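Research > Reports > Mobile Manipulation > Section 4

Print this page | E-mail this page

4. Cable Snags During Floor-Level Pickup
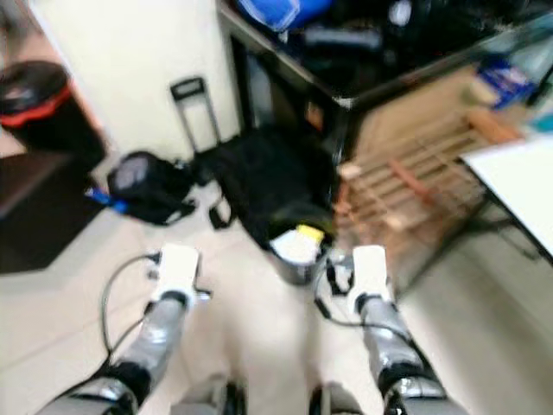 Figure 4. Two-arm reach toward a cluttered floor area, head camera view. A cable loops across the floor near the left gripper; a second hangs from the right.

Milagros Iturra, reviewing an early draft of this section, objected that the word "snag" covered two different faults and asked that a cable caught on an object be reported apart from a cable caught on the robot's own arm. The counts below follow that division.

4.1 Observed failures

The Rultden platform completed 500 floor-level reaches in the Drandivitz test room. Of these, 40 ended in a protective stop. Review of the joint logs assigned 39 stops to cable contact; the remaining stop was a lost network link and is not discussed further. In most cable stops the gripper cable had caught on a strap, a handle or the rim of a container as the arm drew back. In the others it had wrapped around the forearm of the same arm.

The more serious matter was the delay before the stop. The force limit was set at the wrist, while the load from a caught cable enters behind it. The controller therefore read a normal wrist force as the cable tightened, and the arm kept moving until the elbow torque limit was reached. In reach 213 the connector pulled free at the left gripper and the fingers lost power while closed. The operator used the emergency stop – the only manual stop in the series.

4.2 Interim measures

Retraction speed was halved for all reaches below knee height, and a torque check at the elbow was added to the Arnov controller. Cable slack is now inspected before each session. The Henríquez clip, which holds the cable against the forearm, was fitted in December to the left arm only. Results for the right arm are therefore reported without it – see Section 5.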